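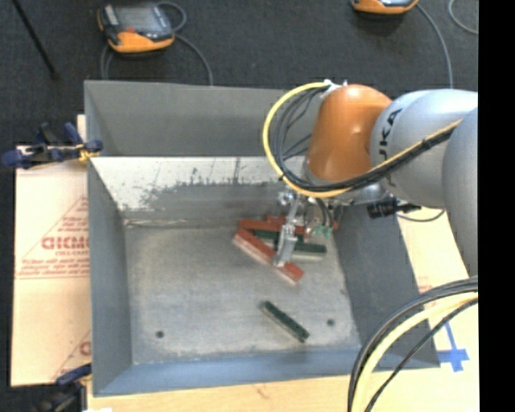
KUKA arm over the metal bin, red and green blocks, two-camera grasp run

clolent_bins
Results from the Wednesday run. Policy trained on 2000 grasps, 400 test picks, blocks only. Most failures are near the walls, where the wrist cables limit the approach angle.

tmk7
Did you reset the pile between picks? If not, the 400 aren't independent. Late picks are single blocks on a bare floor — much easier.

clolent_bins
Reset every 7 picks by tipping the blocks back in.

tmk7
Then report success by pick index. One average hides the curve.

nestincombe
Disagree. Clearing a bin is the task, so the average is the right number. The Pledville baseline does the same with 1000 training grasps.

tmk7
Pledville used loose parts of one size. Not comparable.

clolent_bins
I have the index in the logs. Will post both — the per-pick table first.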